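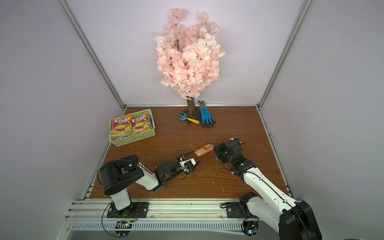

Flora Leckie wrote to us that the handover card alone ended a long argument in her lab over which arm is supposed to let go first, and asked why it isn't printed larger. It is now. The new edition has the handover rules on a full page of their own, and we're really pleased with how it came out!

# Trumemar Bench Rules for Two-Arm Cells

Item 3893 · Revised 2020-08-29 · Porkow, Stulthorpe

Trumemar is a set of working rules for small tabletop cells where two arms share one surface and handle light everyday goods (bags, packets, gloves, small tools, that kind of thing). It comes as a spiral-bound book, a stack of wipe-clean cards for the bench, and a logbook with room for 3000 runs. Evander Cairns wrote the first version for our own benches, and Skye Kinnear has rewritten nearly every page of it since – mostly to make it shorter.

## What the rules cover

**Before power.** Walk the mounting plates and check the bolts by hand. Follow each cable from the arm to the rail and move both arms through their full reach with the motors off. A cable that pulls tight anywhere in that reach gets rerouted before anything else happens.

**Starting up.** One person starts the cell, and that person says so out loud. Hands stay outside the enclosure until both arms have held their home pose for 30 seconds.

**Handover.** The receiving gripper closes first and reports its grip. Only then does the giving gripper open. Never teach a handover above the edge of the table.

**Placing into containers.** Soft packaging shifts and folds, so the book asks for a straight approach from above and a release below the rim wherever the container allows it. Keep the fingers clear of the container walls on the way out. We have four pages on this and could easily have written ten. 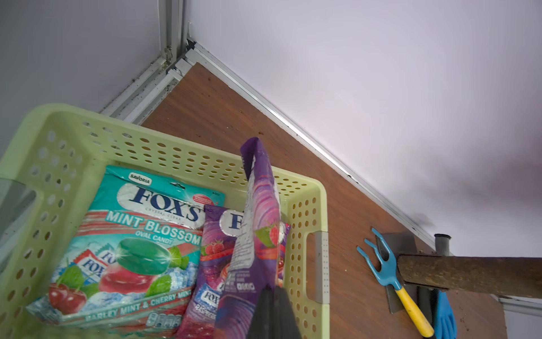 *Wrist view: a purple candy bag held over the green basket.*

**Tools and sharp edges.** Anything with tines or a blade gets a parking spot, drawn on the layout card and agreed on before the session. Tools stay parked during any task that doesn't use them. If the task does use them, the tool section applies on top of everything else, including the slower speed setting and the second operator.

**Layout.** Set goods out inside the reach shown on your layout card and leave the fingers room to open on both sides. Overlapping packets are allowed (real tables have them), but write them down in the log. A run with two bags touching and a run with clear gaps are different tests, and Skye is very firm about that. 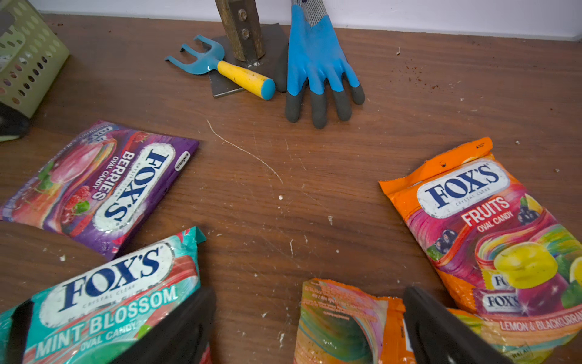 *Candy bags out on the table, hand tools back by the wall.*

**Stopping.** Any person in the room may stop the cell, and the one who stops it never has to justify it on the spot. Write the cause in the log afterward. Restart goes back to the very first card, even when the stop was a false alarm – this is the rule people grumble about most and the one we'd keep if we could only keep one.

## In the box

- Rule book, spiral-bound, with a fold-out layout sheet
- Bench cards, 2 copies of each
- Run logbook
- Blank layout cards and a grease pencil

The cards are punched at the corner and hang nicely from a rail bolt. The pencil wipes off with a dry cloth.

## Using it with your own procedures

Trumemar is a good-practice guide. It doesn't replace a risk assessment, the arm maker's manual or the safety standards that apply where you work, and where any of those is stricter, follow the stricter one. Each section ends with a half page for local rules. Please write in it! Blair Dow sends us photocopies of hers, and two of her notes on gripper finger wear are in this edition.

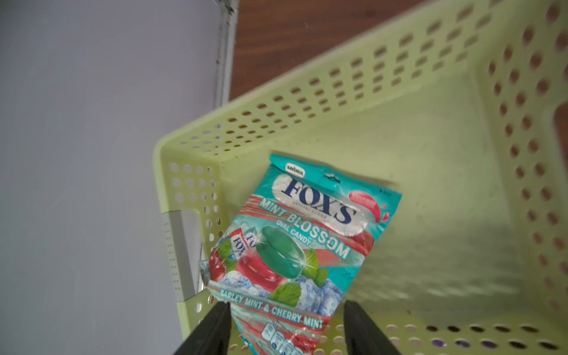

Can we use the cards if our cell has only one arm?

Most of them work as they are. Take out the handover card and the shared-reach card and keep the rest in order. The start-up hold stays at the same length.

## Updates

The next revision is planned for November. Owners of item 3893 get replacement cards by mail, and the book pages are reprinted only when a rule changes. Corrections go to Fiona Swanson at the Stulthorpe office, with the page number and, if you can manage it, a copy of the log entry that raised the problem.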